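How Does Marble Get Its Stripes?
For readers aged 8 to 11
Written by Isla Paterson

Rocks look as if they never change. They sit still for so long that it is easy to think they were always the way they are now. But rocks do change, and marble is one of the best rocks for seeing how.

Marble starts out as another rock called limestone. Most limestone forms at the bottom of warm, shallow seas. Tiny sea animals build shells from a mineral called calcite. When the animals die, their shells sink and pile up on the sea floor. More shells and mud land on top. The layers underneath get squashed and stuck together until they are solid rock.

If you look closely at a piece of limestone, you may find a fossil in it. You will hardly ever find one in marble. The next part of the story explains where the fossils went.

Squeezed and heated

The outer layer of the Earth is broken into giant pieces called plates. They move very slowly, about as fast as your fingernails grow. When two plates push into each other, rock can be folded up into mountains or pushed deep underground.

It is hot down there, and the weight of all the rock above presses hard. The limestone does not melt. It stays solid, but the calcite inside it grows into new crystals that lock together like puzzle pieces. The old shells lose their shapes. When this is finished, the limestone has become marble.

A rock that has been changed by heat and pressure is called a metamorphic rock. "Metamorphic" comes from Greek words that mean "change of form." Slate is a metamorphic rock too. It starts out as mud or clay.

Where the colors come from

Marble made from very pure limestone is white. Most limestone is not pure. Clay, sand, or bits of dead plants and animals get mixed in while it is forming, and these give marble its colors.

Iron can make marble pink, red, or yellow. A mineral called serpentine makes it green. Carbon, which is also the main thing in coal, makes it gray or black.
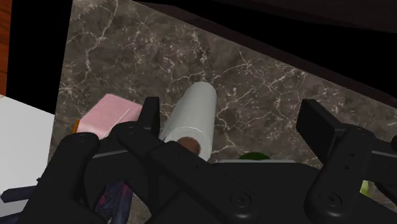 The lines in marble are called veins. Some are layers of clay or sand that were stretched and folded when the rock was squeezed. Others began as cracks. Hot water carrying dissolved minerals flowed through the cracks and left the minerals behind, a little at a time, until each crack was full. White veins in dark marble are often calcite that filled cracks in this way.

Cracks do not follow a plan, so no two slabs of marble match exactly.

Getting marble out of the ground

People dig marble from big open pits called quarries. Workers do not usually blast it with explosives, which could shatter the good stone. They cut it with long wires covered in tiny diamonds. The blocks are then sawed into flat slabs and polished until they shine.

Marble is softer than granite, and a steel knife can scratch it. Lemon juice and vinegar leave dull marks on it, as acids eat away at calcite.

Try it yourself

Ask an adult to help you. Put a piece of white chalk in a glass and pour in enough vinegar to cover it. Natural chalk is a kind of limestone, and it will fizz. The bubbles are carbon dioxide gas. Some classroom chalk is made from a different mineral, gypsum, and will not fizz much. A piece of clean eggshell works well if your chalk does nothing.

Words to know

Calcite: the mineral that makes up most limestone and marble
Metamorphic rock: rock changed by heat and pressure
Quarry: a place where stone is dug out of the ground
Vein: a line of mineral running through a rock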